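Guide home | Accounts | Watchlists | Alerts | Reports | Help

Setting Up Price Alerts in Stireo

Alerts are my favorite part of Stireo, and you can have your first one running before your coffee cools! You'll need a watchlist with at least one share or fund in it.

1. Open Watchlists and pick the list you want. New accounts start with one called Pleludska, after the demo portfolio.

2. Click the bell beside a holding. The alert panel slides out on the right.

3. Choose Price Above, Price Below or Daily Move. Start with Price Below if you're new to this (it's the easiest to test).

4. Type your trigger. Say a holding last closed at 93 and you'd like to hear about a drop: enter 80 and press Save.

Note: Triggers use the currency of the exchange, so a fund listed abroad may need a quick conversion first.

5. Under Delivery, tick Email, Phone or both. Phone alerts need the Ruvetti add-on, version 127 or later.

6. Press Send Test. The test message is headed "Skála check" and goes to every address you ticked.

CAUTION: An alert is a message, never an order. Stireo won't buy or sell anything for you. Prices on the free feed run 25 minutes behind the exchange, so check a live quote before you trade.

7. To pause everything over a holiday, switch on Quiet Mode. Your triggers stay saved, and alerts missed in the meantime arrive as one tidy summary. I love this one!

Note: After a stock split, old triggers are not adjusted. Delete them and enter new ones. Automatic adjustment is planned for January.

Section text by Kheri Masanja, checked by Haris Jadoon. Updated September 24, 2025
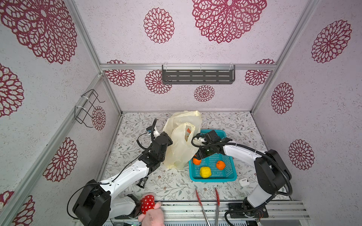
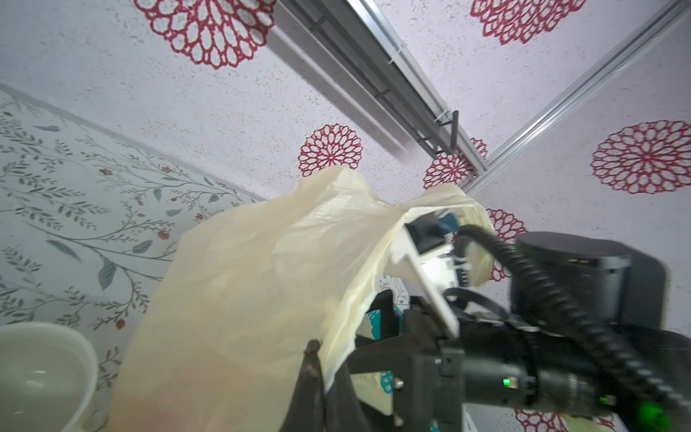
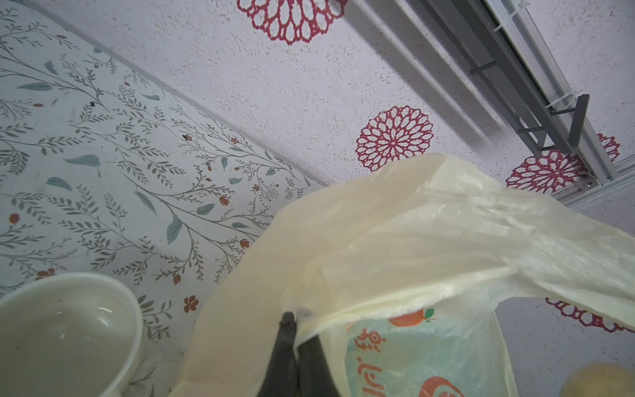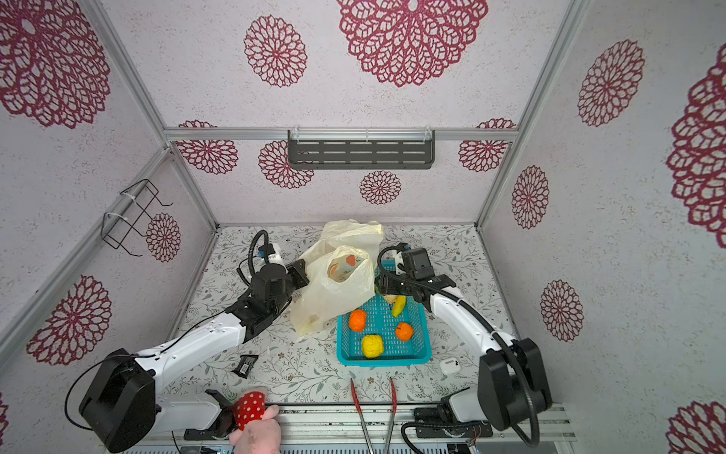 Stireo User Guide | Page 25

Shares 80 | Comments 3

Related sections
Importing a Watchlist
Reading the Dividend Calendar
Changing Your Data Feed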